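3.2 Constitution du corpus

Les contributions proviennent de la plateforme participative Ikuvari, qui recueille les photographies et vidéos d'orages envoyées par les habitants de l'agglomération de Skavville. Sur 238 envois reçus entre mai et août, 174 ont été retenus après examen. Les rejets concernent pour l'essentiel des doublons et des fichiers dépourvus d'horodatage exploitable ; 29 contributions ont par ailleurs été écartées faute de localisation vérifiable.

Chaque envoi conservé a été rattaché à une cellule du maillage communal, puis comparé aux cumuls horaires du pluviomètre le plus proche. Le texte accompagnant l'image a été codé séparément selon une grille à sept modalités (pluie intense, grêle, rafales, dégâts de toiture, chute d'arbre, inondation de voirie, autre). Le codage a été assuré par deux annotateurs, les désaccords étant tranchés par Ilham Raju.

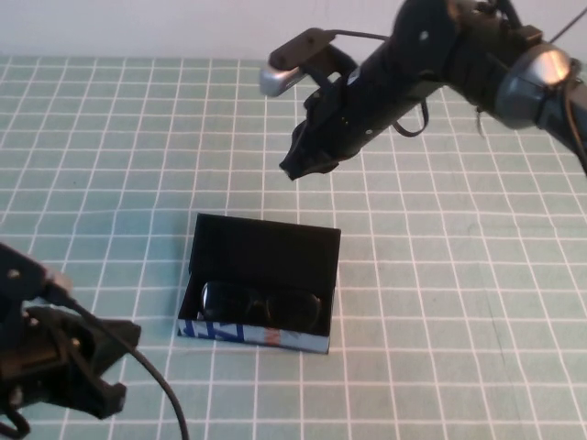 Figure 2. Bras noir et caméra montée au-dessus d'un tapis de découpe quadrillé.

3.3 Appariement temporel

L'heure d'envoi ne coïncide pas toujours avec l'heure de prise de vue. Nous retenons donc, lorsqu'elle existe, l'heure inscrite dans les métadonnées du fichier. À défaut, l'heure de réception par le serveur est utilisée et l'observation reçoit un poids réduit dans l'analyse.

L'appariement avec les relevés des stations d'Ultley et de Mandagi s'effectue au pas horaire. Cette résolution reste grossière pour les cellules convectives les plus brèves - une averse peut traverser un quartier entier sans être enregistrée par la station voisine. Les contributions situées dans une cellule sans cumul mesuré n'ont pas été considérées comme erronées : elles forment une classe distincte, traitée en section 4. Les envois portant sur un même dégât ont été regroupés en un événement unique, daté par la contribution la plus ancienne.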